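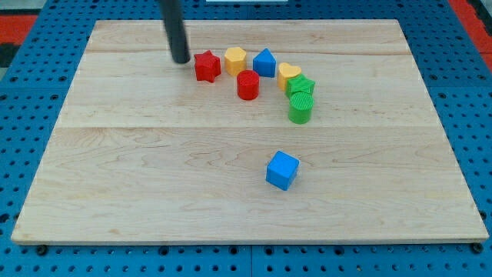
Figure 6.1 Shape blocks on a wooden board. Which of them belong together?

Chapter 6
Sorting and what it is supposed to prove

Put a few coloured blocks in front of a group of adults and ask them to sort out the ones that belong together. Most will start straight away. Very few will ask what you mean by "belong", and this chapter is largely about why they should.

Look again at Figure 6.1. If colour is what matters, the red star goes with the red cylinder and the yellow pentagon goes with the yellow heart. If shape is what matters, the star and the cylinder have very little to say to each other, and the yellow pentagon has a much better claim on the blue block shaped like a house. That one has five sides as well, though plenty of people will call it a house and refuse to have it in with the pentagons at all. Then there is position. Most of the blocks stand in a loose cluster and one is on its own nearer the front of the board. A child who says "those ones are together and that one isn't" has given a perfectly good answer, and in many of the tests we shall look at it would be marked wrong.

Sorting tasks have been a fixture of nurseries, clinics and teacher training for a long time. They are cheap and quick, and they produce a score. They also come with a story, usually told in the first week of any course on early learning: young children sort by colour, slightly older children sort by shape, and older ones still can hold both in mind and switch between them. You may already have been taught this as fact. Parts of it may be right. What we want you to notice is how much of it rests on choices made by the adult who put out the blocks.

Take the brightness of the colours. Shape sets are nearly always made in strong, flat colours, because strong colours sell. Red, blue and yellow can be told apart from across a room. The difference between a five-sided block and a six-sided one can be hard to see even from close by, particularly from a low chair, where the tops are out of view and all you get is a row of sides. When a three-year-old sorts such a set by colour, have we learned something about three-year-olds, or something about paint and plastic?

The Plutmont Sorting Record, a form still handed out on some courses, does not help you decide. It allows 50 points, of which 16 are given for sorting "by the correct property". The form never says how the child is meant to know which property is correct. We have watched students use it with great care, writing down every hesitation, without once stopping at that word. The Zallis version is shorter and kinder in its language but has the same hole in the middle.

Kwabena Dogbe, who taught from both forms for years before giving them up, used to begin his classes by having students sort a tray of kitchen odds and ends in silence, then swap places and guess each other's rule. They guessed badly. His notes on the exercise are given in Section 6.4, with a warning that he kept no proper count and that we should be as hard on his evidence as on anyone else's. A room full of trainee teachers who know they are being watched is a strange sample, and they may well have picked odd rules on purpose.

There is also the matter of names. Calling a block a "star" or a "heart" lets in everything a child knows about stars and hearts. A heart may be put with a house because there is someone at home whom the child loves. You can call this a failure to attend to shape, and one of the forms does. You might also call it sorting by meaning, a thing adults do whenever they put the tea next to the kettle.

None of this makes the blocks useless. We use them in every section that follows. But we shall treat a sorted pile as a puzzle about the person, the materials and the instruction all at once, and we shall be slow to say which of the three it tells us about.

In this chapter

6.1 What counts as a group
6.2 Colour before shape: the usual claim and its weak points
6.3 Instructions, hints and the look on the teacher's face
6.4 Dogbe's tray exercise
6.5 Two scoring forms compared
6.6 Sorting at home, where there is no score

Before you read on

Find a handful of small objects that differ in at least two ways. Buttons will do, or the contents of a pencil case. Sort them without planning to, and write down your rule afterwards. Then sort them again by a different rule and note which version you would have been happier to show a tutor. Keep the note. You will need it for Section 6.3, where we ask how you knew.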